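Jindaslow (workshop robot)

Jindaslow is a two-armed tabletop robot built in a shared workshop by a small group of members, together with a software model of the same work cell. It handles small objects on a flat table and places them in or takes them out of containers with moving covers. The name covers both the physical machine and the simulation, which the builders call the "soft bench." The arms were bought secondhand; the table, frame, wiring, and control software were made or adapted by the group.

Background

The project began in the Ilach workshop, a members' space with a wood shop, a metal room, and a row of electronics benches. Ottmar Pfeiffer, a retired machine fitter, had bought a pair of used robot arms at a plant sale and stored them under a bench. Smaranda Ursu, who writes software for a living, offered to get them running if others would build something to hold them. Dirk Janssen drew the first frame in May, and Vira Skoryk took on the electrical work.

The original plan was a machine that would sort offcuts and hardware for the wood shop. This was dropped early on. Screws and washers were too small for the grippers, and the offcut bin was too deep for the arms to reach the bottom. The group settled on a simpler goal: pick up a block, pass it over the table, and put it away in a wooden cabinet.

Frame and table

The table is a torsion box with a birch plywood skin and a matte finish. An earlier gloss finish was sanded off after it threw reflections into the overhead camera. Metal posts stand around the table and carry the camera and the lamps. The first posts were bolted only to the table edge and swayed when both arms stopped at the same moment. Janssen added corner brackets and tied the tops of the posts together, and the sway dropped to a level the camera software could ignore.

The arms stand side by side near one long edge. They are numbered in the wiring plan but are called left and right in all other documents, always from the robot's own point of view. A person standing across the table therefore sees the right arm on the left. This caused several mix-ups during testing, and the group later put colored tape on the real bases.

Electrical system

Power and signal cables leave the back of each base and run in separate trays. Each arm has its own supply and its own fuse. A single stop button cuts drive power to both arms, and a second button was later added at the far end of the table so that a person loading the cabinet could reach one.

The original controllers were kept. A used office computer, named Brurar by the group, sends them target positions and reads back the joint angles. Skoryk replaced the first network switch after it dropped messages under load. The wiring plan lists 182 terminated conductors, each with a printed sleeve at both ends.

Grippers

Both arms carry two-fingered parallel grippers. The fingers are aluminum with bonded rubber pads. Pads were tried in three grades of rubber. The softest held best but rolled off the metal after a few evenings of use, and the middle grade was kept.

The grippers have no force sensor. Grip is judged from the motor current, a method that works well with rigid blocks and poorly with foam or cloth.

Cabinet

The test cabinet was made by Friederike Mühlbauer, a member of the wood shop. It is a box with a curved sliding cover over an upper compartment. The cover was chosen as a harder task than a hinged lid, as the arm has to follow a curved path while pushing. Mühlbauer made the slats from scrap hardwood and glued them to canvas. The cover jammed in damp weather until the grooves were widened and waxed.

A metal bar handle was fitted so that one arm could steady the cabinet while the other worked the cover. In practice the cabinet was usually clamped down.

Simulation

The soft bench was written by Ursu over one winter, at first to avoid hitting the posts. An early test had driven the left arm's elbow into a post and bent a bracket. After that the group agreed that any new motion had to run in simulation before it ran on the table.

The model includes the arms, grippers, table, posts, and a version of the cabinet. Sizes were taken from the real parts with a tape measure and calipers. Colors and wood grain were added later so that the vision software could be tried on rendered images. Cables are modeled as fixed shapes and do not move with the arms, so a motion that is clean in simulation can still snag a real cable. For this reason first runs on the table are done at 9 percent speed.

Friction was the hardest part to match. In the first version, blocks slid out of the fingers or stuck to them. Ursu adjusted the values by hand until lifted blocks behaved much as they did on the table. The cabinet cover is still easier to slide in the model than in wood.

Operation

A normal run starts with both arms raised and the fingers open. One arm picks up a block while the other waits clear of the middle of the table. The second arm is used for the cover, or to turn a block that has landed on the wrong face. Handing a block from one gripper to the other in the air was tried and works in simulation, but it is seldom done on the real machine.

The control program is divided into seven stages, from homing to release, and will not pass from one to the next until the joint readings have settled. The arms pause visibly between stages as a result. Pfeiffer has asked for shorter pauses, and a test version with the settling time cut in half is kept on Brurar under the name Gerlach. The parts list and wiring plan were last revised on December 19, 2022, and printed copies hang in a folder on the side of the table.

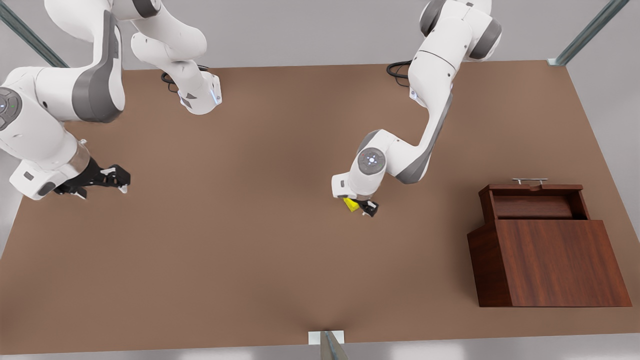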